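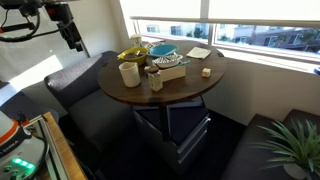
송귤 귈레르(Songül Güler)는 말이 빠르다. 녹음기를 켜기도 전에 이미 염색약 이야기를 하고 있었다. 정확히는 염색약이 남는 이야기. 미용실에서 섞어 놓고 다 못 쓰고 버리는 그 양.

"앉자마자 이 얘기부터 해서 미안한데요, 어제도 싸웠거든요. 우리 직원이랑. 짧은 머리 뿌리염색인데 튜브를 통째로 짰어요. 통째로요. 반은 그냥 하수구로 갔죠."

귈레르는 미용실 '푼도(Pundo)'의 원장이고, 살롱용 염모제 브랜드 '파케오(Pakeo)'의 공동 창업자다. 동업자는 염모제 배합을 오래 한 오르훈 에렌(Orhun Eren). 푼도는 매장이 2개. 파케오는 올해 4년째다. 가위 들고 일하는 날이 아직도 더 많다고 한다. 오전에는 매장, 오후에는 파케오 사무실, 저녁에는 다시 매장. 인터뷰는 그 사이 빈 시간에 잡혔고 중간에 전화가 여러 번 왔다. 받은 것도 있고 안 받은 것도 있다.

시작이 뭐였냐고 물었다.

"견습 때요. 제 스승이 무암메르 야즈즈(Muammer Yazıcı) 선생님인데, 그분 살롱 이름도 그냥 야즈즈예요. 성을 그대로 간판에 거신 거죠. 거기서 제가 제일 먼저 배운 게 커트가 아니고 약 짜는 거였어요. 저울도 없이 눈으로. 선생님은 진짜 정확했어요. 솔에 묻은 걸로 마지막 가닥까지 딱 끝나고 볼이 비어요. 저는 늘 남았고요. 남으면 혼났고, 모자라면 더 혼났어요."

모자라면 왜 더?

"손님 머리에 얼룩이 지니까요. 다시 섞으면 색이 미세하게 달라요. 시간차도 나고. 그러니까 다들 넉넉하게 짜는 거예요. 겁나서. 저도 그랬고 우리 애들도 그래요. 그건 이해해요, 저는."

파케오의 첫 제품은 그래서 튜브가 아니었다. 한 번 누르면 일정한 양만 나오는 펌프형 크림. 지금이야 비슷한 물건이 있지만 그때 그가 아는 거래처들은 다들 고개를 저었다고 한다. 크림이 공기에 닿으면 산화가 되고, 산화가 되면 펌프 안에서 색이 변하고, 변하면 반품이다. 귈레르의 요약은 더 짧다. "첫 물건은 망했어요."

얼마나?

"3,004병요. 숫자를 못 잊어요. 창고에 쌓인 반품이랑 안 나간 재고 합친 거. 삼천도 아니고 삼천사. 네 병은 제가 나중에 책상 밑에서 찾았어요."

웃으면서 말하는데 당시에는 웃을 일이 아니었던 모양이다. 에렌은 그때 그만두자고 했다. 귈레르도 반쯤은 그럴 생각이었고. 푼도에서 번 돈이 파케오로 다 들어가던 때였다. 직원 월급은 안 밀렸지만 본인 월급은 없었다. 집에서는 뭐라고 안 했냐고 하니 "했죠, 당연히" 하고 넘어간다.

문제는 밸브였다. 크림이 나가고 난 자리에 공기가 도로 빨려 들어갔다. 용기 회사를 바꿨고, 그라스텍스(Grastex)라는 작은 업체와 새로 시작했다. 담당자가 모흐친 고네임(Mohcine Ghoneim)이라는 사람인데 귈레르 말로는 "안 된다는 말을 제일 자세하게 해 주는 사람"이다.

"다른 데는 그냥 안 된대요. 그분은 왜 안 되는지를 그림으로 그려서 보내요. 그럼 저는 그걸 들고 가위질하다가 생각을 하죠. 머리 자를 때 생각이 제일 잘 돼요. 손님한테는 비밀이지만. 아니 써도 돼요, 다 알아요."

용기 안쪽에 주머니를 넣는 방식으로 바꾸고 나서 반품이 줄었다. 주머니가 쪼그라들면서 크림만 밀려 나오고 공기는 바깥에 남는다. 말로 들으면 간단하다. 여기까지 오는 데 여름이 한 번 통째로 갔다고. 7월이 특히 나빴다. 더우면 크림이 묽어지고, 묽어지면 한 번 누를 때 나오는 양이 달라진다. 그러면 펌프를 만든 의미가 없다. 에렌이 점도를 다시 잡았고 그걸 푼도에서 바로 시험했다. 손님 머리에 올리기 전에 직원들 머리에 먼저. 직원들이 그해 여름 다 같은 밤색이었다고 한다.

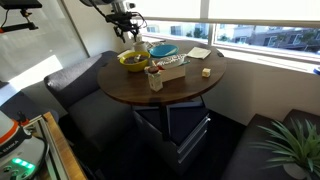
색 이름 이야기로 넘어가면 귈레르는 더 빨라진다. 파케오는 색상을 숫자로만 부르지 않는다. 번호는 있지만 옆에 꼭 말을 붙인다. 손님이 알아듣는 말. 번호는 미용사끼리만 통하고, 손님은 "조금 덜 붉게요" 같은 말을 하니까. 그는 색 설명을 주변 물건으로 한다. 짙은 호두색 나무 상판 위에 청록색 그릇이 있으면 눈이 그리로 먼저 가고, 노란 그릇에 담긴 거무스름한 갈색은 테두리의 노랑 때문에 실제보다 더 어둡게 느껴진다는 식. "머리도 똑같아요. 얼굴이 그릇이고 옷이 그릇이에요. 같은 갈색을 칠해도 노란 스웨터 입고 온 분은 너무 어둡다고 해요. 그럼 저는 다시 염색 안 해요. 흰 가운 덮어 드리고 다시 보시라고 해요." 이걸로 재시술이 꽤 줄었다는데 세어 보지는 않았다고.

상담을 길게 하는 편이냐고 물었더니 그렇단다. 길게. 직원들이 싫어할 만큼.

"약을 덜 버리려면 상담이 길어야 해요. 웃기죠. 펌프 팔면서 이런 말 하면 안 되는데, 펌프가 해결하는 건 반이에요. 나머지 반은 손님이 뭘 원하는지 모르고 섞어서 버리는 거. 섞어 놨는데 손님이 거울 보다가 마음이 바뀌어요. 아 그냥 좀 밝게 할까요? 그럼 그 볼은 끝난 거예요."

그래서 푼도에서는 섞기 전에 한 번 더 묻는다. 가운 입히고, 머리 빗고, 창가로 데려가서 자연광에서 보고, 그다음에 묻는다. 조명 아래에서 고른 색은 밖에 나가면 다르다. 이건 야즈즈 선생님한테 배운 것이라고 했다. 선생님은 손님을 아예 가게 문 밖까지 데리고 나갔다고. 겨울에도.

직원 교육은 어떻게 하나. 신입은 처음에 저울을 쓴다. 펌프가 있는데도 저울을 쓴다. 섞기 전에 재고, 끝나고 볼에 남은 걸 또 재서 종이에 적는다. 귀찮아하지 않냐니까 귀찮아 한단다. 그래도 시킨다. 적다 보면 자기가 어디서 겁을 내는지 보인다는 것이다. 누구는 목덜미 쪽에서 꼭 남기고 누구는 정수리에서 너무 바른다. 혼내지는 않는다고 했다가, 잠시 있다가 정정했다. "어제는 혼냈네요. 아까 말한 그거. 그 친구한테 오늘 커피 사 줘야 돼요."

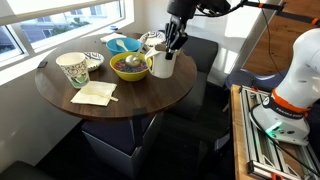

투자, 그리고 안 받은 돈

파케오에도 투자 제안이 있었다. 조건이 나쁘지 않았다는데 거절했다. 이유를 물으니 대답이 좀 늦어진다. 이날 처음으로 늦었다.

"매장에 그만 나오래요. 대표가 왜 머리를 자르고 있냐고. 저는 그게 이상했어요. 제가 매장에 안 나가면 펌프가 잘 안 눌리는지 어떻게 알아요? 장갑 끼고 손이 미끄러운데, 한 손에 솔 들고, 손님은 말을 시키고. 그 상황에서 눌러 봐야 알죠. 사무실 책상에서는 다 잘 눌려요."

에렌은 받자는 쪽이었다. 둘이 꽤 오래 얘기를 안 했다고 한다. 싸웠다기보다는 말을 안 한 것. 업무 메일만 주고받고. 결국 에렌이 먼저 시제품을 들고 푼도에 왔고, 귈레르가 그 자리에서 에렌 머리를 잘라 줬다. 화해의 말은 딱히 없었던 걸로 기억한다고. 머리는 좀 짧게 잘랐단다.

돈은 대신 천천히 벌기로 했다. 살롱에 직접 판다. 도매를 거의 안 끼고. 영업은 요게시 자이스왈(Yogesh Jaiswal)이 맡는데 이 사람도 원래 미용사다. 샘플을 두고 오는 대신 그 집 영업시간에 가서 염색 한 명을 같이 한다. 느리다. 하루에 많이 못 돈다. 그런데 그렇게 튼 거래처는 잘 안 끊긴다고.

"요게시는 바닥을 쓸고 와요. 시술 끝나면 그냥 습관처럼. 원장님들이 그걸 좋아해요. 저도 시킨 적은 없어요."

가격 얘기. 튜브보다 비싸다. 그건 숨기지 않는다. 살롱 원장들이 제일 먼저 따지는 것도 그거고. 귈레르는 계산기를 꺼내는 대신 한 달만 남은 걸 모아 보라고 한다. 버리지 말고 통에. 냄새가 나니까 뚜껑 꼭 닫고, 환기되는 데 두고. 한 달 뒤에 통을 보면 대부분 전화가 온다고. 전화가 안 오는 집도 있다. 그런 집은 원래 잘 짜는 집이라 우리 물건이 필요 없어요, 하고 말한다. 야즈즈 살롱이 그렇다. 스승은 아직 제자의 제품을 사지 않았다.

섭섭하지 않나?

"아뇨. 선생님은 진짜 안 남겨요. 제가 가서 봤어요. 볼이 비어요. 거기다 대고 뭘 팔아요."

다 쓴 용기는

회수 문제는 아직 정리가 안 됐다. 주머니와 바깥통이 다른 소재라 분리가 번거롭다. 지금은 거래 살롱에서 빈 통을 모아 두면 다음 납품 때 가져오고, 바깥통만 씻어서 다시 쓰는 걸 그라스텍스와 시험 중이다. 펌프 머리는 재사용이 어렵다. 안쪽 스프링에 크림이 굳는다. 고네임이 또 그림을 보내왔다고, 휴대폰에서 찾다가 못 찾고 그냥 말로 설명했다. 못 알아들었다. 다시 설명해 줬는데 그래도 절반쯤.

다음 제품은 2종이다. 회색 머리를 덮지 않고 그대로 두면서 누런 기만 빼는 크림 하나, 그리고 두피가 예민한 손님용 하나. 뒤의 것은 말을 아꼈다. 에렌이 아직 마음에 안 들어 한다고. 출시 시기도 안 정했고, 정해도 말 안 하겠단다. 첫 제품 때 날짜부터 말했다가 고생을 해서.

회색 머리 쪽은 할 말이 많았다. 요즘 푼도에 오는 손님 중에 염색을 그만두고 싶다는 사람이 늘었고, 염색약 회사 하는 입장에서는 곤란한 일일 텐데 그는 별로 곤란해하지 않는다.

"그만두는 것도 기술이 필요해요. 경계선이 지거든요. 그 몇 달을 예쁘게 지나가게 해 주는 게 우리 일이고. 엄마가 그러셨어요. 흰머리로 넘어가다가 중간에 못 참고 다시 염색하고, 또 하고. 제가 그땐 잘 몰라서 못 해 드렸어요. 지금은 하얗고 예뻐요. 제가 잘라요, 물론."

세 번째 매장 계획은 없단다. 임대료도 그렇고 무엇보다 원장 시킬 사람을 못 정했다. 후보는 있는데 본인들이 싫다고 한다. 원장이 되면 머리를 덜 자르게 되니까. 그 말을 듣고 귈레르는 설득을 못 했다. 자기도 같은 이유로 투자를 안 받았으니.

전화가 또 왔다. 이번에는 받았다. 매장이었고 저녁 예약 손님이 일찍 왔다는 얘기. 그는 일어나면서 가방을 챙기고, 앉아 있던 자리에 휴대폰 충전기를 두고 나갔다가 다시 들어와서 가져갔다. 문 앞에서 기자의 머리를 잠깐 보더니 뒤쪽이 좀 무겁다고 했다. 예약은 직원한테 하라고.

관련 기사
- 저울 쓰는 살롱, 안 쓰는 살롱
- 흰머리로 넘어가기: 경계선을 줄이는 커트
- 견습생 첫해, 무엇부터 가르칠까
- 작은 브랜드의 용기 고르기: 펌프와 튜브
- 두 번째 매장을 열기 전에 따져 볼 것
- 자연광 상담, 우리 동네 미용실에서도 될까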